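Community Help > Food and Kitchen > Corn and Other Fresh Vegetables

Freezing sweet corn for a community supper: on the cob or cut?

Asked September 2015

Our parish hall in Wendadine holds a harvest supper each year, and the kitchen is responsible for serving sweet corn to 82 registered guests. The corn is donated by Charvát, a local farm stand, and it arrives well before the supper takes place. In June the hall acquired a second chest freezer, so storage space is no longer the difficulty it was.

Last year the corn was frozen on the cob in its husks, without any preparation. When served, it was soft and had an odd taste that several guests described as grassy. We would like to avoid a repeat of this. The kitchen has two large kettles, one working sink, and a long white table on which the food is prepared and plated.

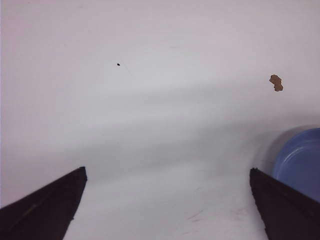 How long should whole ears be blanched before freezing?

Medium ears should be blanched for 9 minutes, timed from the moment the water returns to a boil, and then cooled in ice water for at least the same length of time.

I have taken the above from a printed leaflet kept in the hall kitchen. My remaining questions are as follows. Is it better to freeze the corn on the cob or to cut it first? And should salt be added to the blanching water? The leaflet does not address either point.

Submitted by: Blažena Pešek

3 answers

Answer 1 (marked as helpful by the person asking)

Both methods are acceptable, but they suit different purposes. Guests at a seated supper generally expect an ear of corn. If appearance matters to your organization, freeze at least part of the supply on the cob. Cut corn takes up far less room, reheats more evenly, and may be served from a single pan.

The grassy taste you mention is typical of corn that was frozen without blanching. Corn contains enzymes that remain active at freezer temperatures, and these change the flavor and texture over a period of weeks. Freezing in the husk makes the matter worse, as the flavor of the husk passes into the kernels.

The following procedure is recommended for whole ears.

1. Husk the corn on the day it is received. Remove the silk with a soft brush under running water and trim both ends. Sort the ears by thickness so that each batch cooks evenly.

2. Bring the kettle to a full boil before any corn is added. The water should return to a boil within one minute. If it does not, the batch is too large and should be reduced.

3. Cool the ears completely, including the center of the cob. A cob that is still warm inside will continue to cook in the package. With one sink, it is advisable to use a clean insulated chest for the ice water.

4. Drain and dry the ears thoroughly. Water left on the kernels becomes frost. Clean towels are sufficient, and a plate of a plain color is convenient for checking one ear from each batch for missed silk before packing.

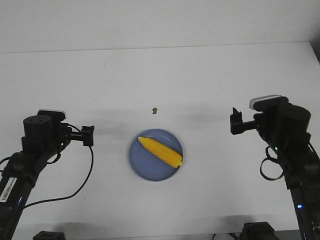

5. Wrap each ear separately, then place the wrapped ears in freezer bags. Press out as much air as possible and write the date on the bag. Lay the bags in a single layer until they are solid, after which they may be stacked.

Salt should not be added to the blanching water. Many cooks find that it toughens the skins of the kernels. Season at the table.

For the supper itself, allow the ears to thaw partially in the refrigerator and then steam them until hot throughout. Ears cooked directly from frozen are often hot on the outside and cold at the cob.

Answer 2

I was responsible for food service at the Stavis fairgrounds for several seasons, where we prepared 400 ears for one dinner and 1,000 for another. At those quantities we cut everything. We blanched the ears for a shorter time, 4 minutes, then cut the kernels at two-thirds of their depth and froze them flat in bags. Please note that the shorter time applies only to corn that will be cut.

With 82 guests you could reasonably do whole ears, provided that you have enough ice. Purchase more ice than you expect to need. We ran short on one occasion and the last batches were noticeably softer.

Answer 3

We use the Lolluvel variety and it freezes well. I do not know about other kinds. Butter is better added afterward.

Comment from Blažena Pešek

Thank you to all who replied. The kitchen has decided to freeze whole ears for the supper and to cut whatever remains for soup. I will ask Charvát which variety is being supplied.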